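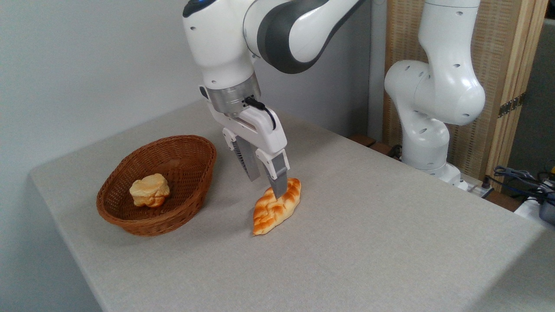 Braided Loaves: Handling, Cooling and the Bread Table

Print this item | E-mail to a friend | 4 comments

The December exchange will again have a bread table, and the notes from last year ran to several pages. What follows is the short version. It covers braided loaves first, then small rolls, then baskets and cloths, which took up more of the correspondence than the bread did.

Strand braids are weaker than they look. The crust over the high part of each strand sets early and takes the most color. The creases between strands stay pale, sometimes yellow if the dough is rich in egg, and they remain softer for several hours after baking. A loaf that breaks during moving nearly always breaks along a crease. It follows that a braid should be supported along its length, with one hand or a peel under the middle third. Lifting by the two ends puts the whole weight on the center creases. Lifting by pinching the top is worse, as the glazed crust is thin and will flake.

Cooling. A loaf baked from 867 grams of dough, which is what the Trotmont tin sheet recipe yields, needs 2 hours on a wire rack before it goes on cloth. Ludger Petersen tested shorter times last winter and found the underside damp at one hour and still slightly tacky at ninety minutes. On a solid board the figures are longer and less consistent. Bakers who must transport a loaf sooner should leave the box open.

Glaze. Whole egg with a spoonful of milk gives the deep orange-brown finish most people expect. Yolk alone is darker and more likely to blotch. Two thin coats are preferable to one heavy coat, the first directly after shaping and the second immediately before the oven. Brush across the strands as well as along them, and do not let the glaze pool in the creases. Pooled glaze sets hard and glues the strands together, and the loaf then tears as it expands. Sugar in the glaze is not recommended for the exchange table, where loaves lie uncovered for part of the afternoon and a sweet glaze turns sticky.

Oven temperature for the standard recipe is 200 degrees Celsius for the first 10 minutes, then lowered to 180. Those working in Fahrenheit should use 390 and 355. Gas ovens with a strong bottom flame will want a second sheet underneath. If the top is finished before the inside, tent with foil, shiny side either way.

Small rolls. Egg rolls and puffed buns lose their shape faster than braids and should not be stacked. One layer per basket. A roll with a lumpy top is usually underproofed or was shaped with the seam up. It is perfectly good to eat and may be put out with the others. Cream-filled items are a separate matter and belong on the cold table with a label.

Baskets. Oval wicker with a flared rim has proved the most practical form for rolls. The flare lets people take one without touching its neighbors. Straight-sided baskets hold more but get dug through. Shallow baskets do not suit a full-length braid, which will bridge the rim and sag, so braids go straight on the table cloth or on a board, laid at a slant to the front edge. The slant is a suggestion from Dymphna Ó Gríofa and has a purpose: a person slicing right-handed can reach the near end without leaning over the rest of the table.

Wicker should be brushed out dry. If it has to be washed, use a damp cloth and a little salt, then stand the basket on its side until morning. Tight weaves hold crumbs at the rim and a stiff pastry brush clears them. Stained or lacquered baskets need a napkin or paper liner under bare bread.

Cloths. Plain, pale, finely textured fabric is requested. Gray shows flour less than white does and shows grease less than either cream or blue. Terry and anything with a loose loop will catch on a rough bottom crust. The cloth should lie flat without a fold under the loaf, which otherwise rocks when cut. Uwe Hellwig has the clips from last year and will bring them.

Slicing. Use a serrated knife, long strokes, almost no downward pressure. Start at the thinner end. Slices should be about as thick as a finger; anything thinner separates into its strands. Unsliced loaves are to be left whole until the one before is finished — last year three were open at once by midafternoon and two of them were stale by evening.

Labels. Each loaf needs a card with the baker's name, the flour, and whether it contains egg, milk, nuts or seeds. Cards stand behind the loaf. Pins and cocktail sticks are not to be used in the bread itself.

Drop-off is at the side door of the Gudeta hall from 1:00 p.m. Lieselotte Engelhardt is keeping the table list and would like to hear by the end of November what each person is bringing, with approximate length. Over 10 braids will not fit on the present table, and a second one would have to be carried up from the basement.

The recipe sheet is unchanged from last year except for the milk, which should now be scalded and cooled. Copies are in the folder by the door.

Share: 10 | Print | E-mail

Comments (4)

Isamu Yokoyama
Does the 2 hours apply to a four-strand braid too? Mine come out taller and I have been leaving them closer to three.

Ludger Petersen
Three is right for a tall one. I only tested the flat three-strand shape. Go by the underside, if it feels cool in the middle it can go on the cloth.

mkr_baker
I disagree on sugar in the glaze. A teaspoon in the second coat has never gone sticky for me, though our kitchen is very dry in winter. Also please could someone check the folder, the copy I picked up was missing the back page with the shaping diagram.

Lieselotte Engelhardt
Back page now added. I have four braids and two lots of rolls on the list so far. Still need someone for rye.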